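Tuesday, March
Dinesh Gounder

Back at the bench after two days on the road between Drurkadau and Skikcombe, and my notes are a mess, so I'm typing them up before I lose the thread. This is for the temple survey, the hill shrines lot. Chowdary has been through my draft list and crossed out four entries (fair enough, two of them were the same shrine under different spellings!) and wants opening times checked again before anything goes in the printed guide.

Drurkadau first. The main Shiva shrine is open from six till noon and then again from half four, but the priest told me the evening hours drift in the festival weeks and he wouldn't be pinned down on it. I've written "evenings, ask locally" and we can argue about that later. The climb is 400 steps by the signboard at the bottom. My knees say more. There's a second path round the back, past the tank, much gentler, and I think we should print that one first for older pilgrims.

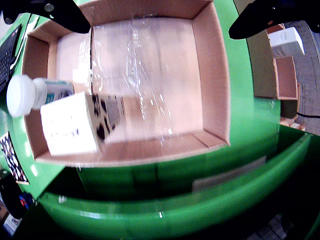
The palm leaf bundles are my other headache. Drurkadau have lent us two for reading, both land grants as far as I can make out, and they need to go back after Easter. I want a cardboard box for each, opened right out flat at the top, with a sheet of clear plastic across the bottom like the one in the photo, though I'd put cotton cloth over the plastic so the leaves never touch it. Ravi's old tin trunk is out, it smells of mothballs and so did everything we ever kept in it. Must ask Plomwood whether they still do the unbleached cloth by the metre.

Reading so far: first bundle, leaves one to nine, mostly a list of who gives oil for the lamps and on which days. Lovely stuff, one family gives for the new moon only and seems to have had a row with the temple over it. Leaf six has a date but the year name is worn and I can't decide between two readings. I've left both in pencil.

Skikcombe is a different animal. It's a converted chapel, the community bought it and put the Murugan image where the pulpit used to be, and the whole place has a really friendly feel (I was given lunch twice). Hall holds 900 on a festival day if they open the side doors. No shoe racks on the north side yet, so everybody piles in through the south porch and it's chaos at arati. They'd like the guide to mention the kitchen, which serves after the noon puja, and I said yes on the spot without asking anyone.
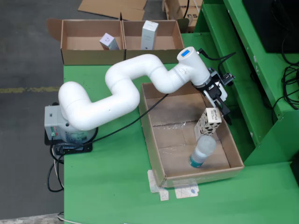 Filed under: Survey / Inscriptions

The total on the index now stands at 1,597 cards, counting the new ones from this trip. Chowdary's numbering restarts for every district and mine doesn't, so please, if you pull a card, write both numbers on the slip. I spent most of this morning hunting for the Drurkadau doorway inscription and it was sitting in the Skikcombe drawer.

Still to do: redo the rubbing from the east wall, the paper slipped and the last line is a smear. Ring the Skikcombe office for the festival dates. Go over leaf six again in better light, and get Chowdary to look at it before I tell him what I think it says.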